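**普斯伍德博物馆**（Puswood Museum）是位于图克索普（Tukthorpe）的一座地方历史与考古博物馆，以陶器、日用器皿和地方手工业文献为主要收藏方向。馆藏登记文物近2,000件，其中17件列为一级保护藏品，未经理事会书面批准不得外借。

## 历史

博物馆的前身是图克索普古物学会的陈列室，最初仅在每年3月对外开放，展品多由学会会员捐赠。学会解散后，藏品移交地方当局，并迁入普斯伍德庄园的主楼。主楼为两层砖砌建筑，底层设常设展厅，上层设图书室与修复室。早期藏品登记簿记载简略，部分器物仅注明“购自本地”，出土地点至今未能确定。

2022年12月，博物馆完成对埃斯皮里图旧藏（Espiritu Collection）的收购。该批藏品共100件，包括釉陶碗、储水罐、铜制炊具及2件带铭文的石制量器。收购后，编目人员对全部器物重新测量和编号，并更正了旧目录中的若干断代错误。
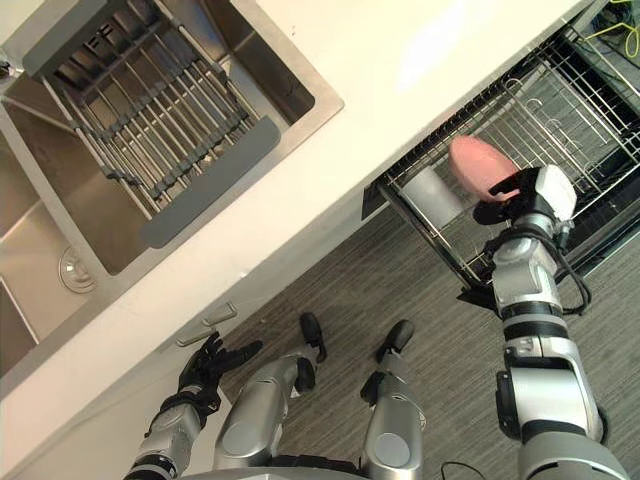

带沥水架的不锈钢水槽

## 馆藏

### 陶器

陶器为馆内数量最多的门类，以红胎粗陶为主，器形有碗、盘、单耳罐和带流壶。带流壶多见于聚落遗址的灰坑，口沿常有修补痕迹。馆方依据胎土成分，将其分为河谷组与高地组，两组在烧成温度上存在明显差异。高地组器物胎体较厚，表面多作刻划纹饰；河谷组则以素面为主，仅少数施浅色化妆土。

### 石制量器

两件石制量器均为圆筒形，外壁刻有容量单位及工匠标记。其中较大的一件保存完整，内壁可见刻度；较小的一件底部残缺，容量系推算得出。关于其用途，学界有两种意见：一说为集市公用的标准器，一说为庄园内部征收谷物时所用。

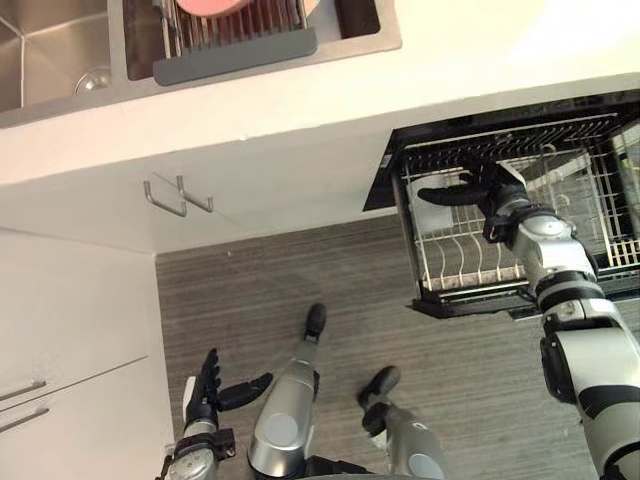 ## 普洛穆拉遗址

普洛穆拉（Plomura）遗址位于图克索普以北的河流阶地上，是馆藏陶器的主要来源。遗址分为居住区与窑址区，窑址区出土大量变形器和垫烧具，证明当地曾有持续的制陶活动。居住区的房基多以卵石铺砌，室内设灶坑和排水浅沟，沟内沉积物含有植物种子及鱼骨。

遗址的地层关系较为复杂。上层堆积受后期耕作扰动，早晚器物混出，因此早期发掘报告所作的分期已不再被普遍采用。现行分期以窑址区的地层为依据，并参照埃斯皮里图旧藏中出土地点明确的器物。

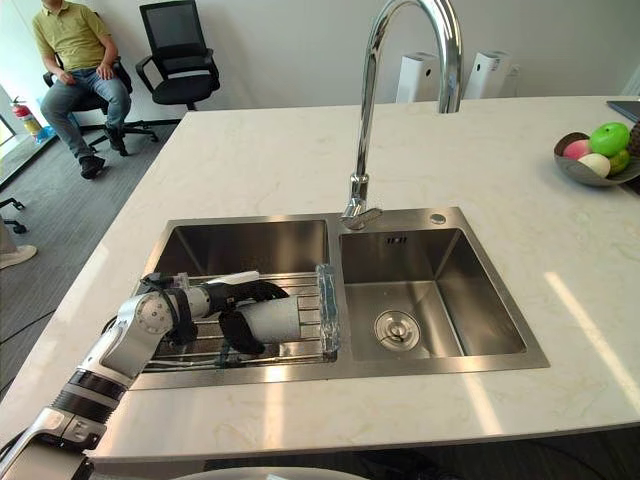 分期中争议较多的是第二期的下限。一种观点认为窑址废弃后制陶活动随即中断，另一种观点则根据居住区晚期灰坑中的同类陶片，主张生产曾迁至阶地下方继续进行。由于阶地下方尚未正式发掘，该问题仍无定论。

## 管理与开放

博物馆由理事会管理，日常事务由馆长负责。常设展厅免费开放，图书室须凭预约进入。研究人员申请查看库房藏品，应提交书面说明，列明所需器物的登记号及研究目的。一级保护藏品的查看须有修复室人员在场。

## 参见

- 图克索普古物学会
- 普洛穆拉遗址
- 埃斯皮里图旧藏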